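### 4.2 Nested bowls and the two-hand problem

I'll admit up front that this is the part of the project I had the most fun with, and also the part that ate the most time. The earlier sections treat each demonstration as one long stream of hand motion. That works fine for wiping and for pushing things around, but it gets shaky as soon as two dishes are touching each other. Stacked bowls are the worst of the bunch. You have to get a finger between two rims, or down inside the inner bowl, and you have to do it without dragging the outer bowl along for the ride.

We collected 2995 demonstrations of table clearing with hand-held grippers, one in each hand, at homes in Prilcombe and Ekcombe. Mirela Damasceno and I did the first batch ourselves (my forearms still remember it), and Jeferson Caldeira ran the later ones with a script that was a good deal shorter than mine. I'd started out telling people which bowl to grab, with which hand, and in what order. Jeferson just said "clear the table" and let them get on with it. His data is messier and, I have to say, better! The people in his sessions came up with grasps I would never have written down.

For this section we only care about the moments when one dish sits inside another. Gervásio Teixeira went through the full set by hand and marked 189 episodes that start with a nested pair. We held those out completely, so nothing in the training set for Jutulano (our policy) contains them. I argued for keeping a few in, lost the argument, and I'm glad I did.

The change we made to the policy is small. The baseline predicts both gripper poses and both openings at every step, all together. Jutulano first picks a "lead" hand, predicts that hand's path for the next 8 steps, and then predicts the other hand's path given the first one. The lead can switch between chunks. We don't label it anywhere in the data. We tried labeling it, and two annotators couldn't agree on who was leading in plenty of clips, so we let the model sort it out through the loss.

What does the input look like at the hard moment? Figure 2 gives a good idea. The view comes from the camera on one gripper, so its own fingers take up a lot of the picture and the other hand comes in from the side. One pad is inside the inner bowl, where a plain depth estimate has very little to hold on to, and the second gripper hides part of the rim. There's also plenty of stuff in the room behind the table, and we left all of it in. No cropping, no masking. 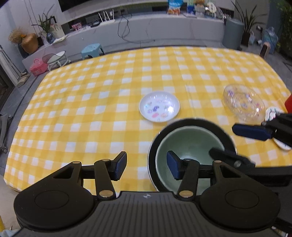
**Figure 2.** View from a gripper-mounted camera with a nested pair of bowls. One pad of the near gripper is inside the green bowl; the second gripper reaches in from the right.

On the held-out episodes, the lead-hand version tracks the human motion more closely than the baseline, and the gap is widest right before contact. The baseline tends to send both hands toward the same stretch of rim, as if it had averaged two perfectly good plans into one bad one. Jutulano does this less, though it has its own bad habit: it sometimes swaps the lead twice in a row and both hands hover. Jussara Lacerda tracked most of those cases down to views where the far gripper covers the rim almost entirely. Adding the second camera's view helped with that, at the cost of slower inference, and we kept both versions for the comparison in Section 4.3.

One caution about these numbers. They're offline scores against recorded human motion, and a different grasp that would work just as well still gets marked down. Mirela is rerunning the scoring with 2 accepted grasps per episode wherever the recordings support it, and we report both scores in the appendix.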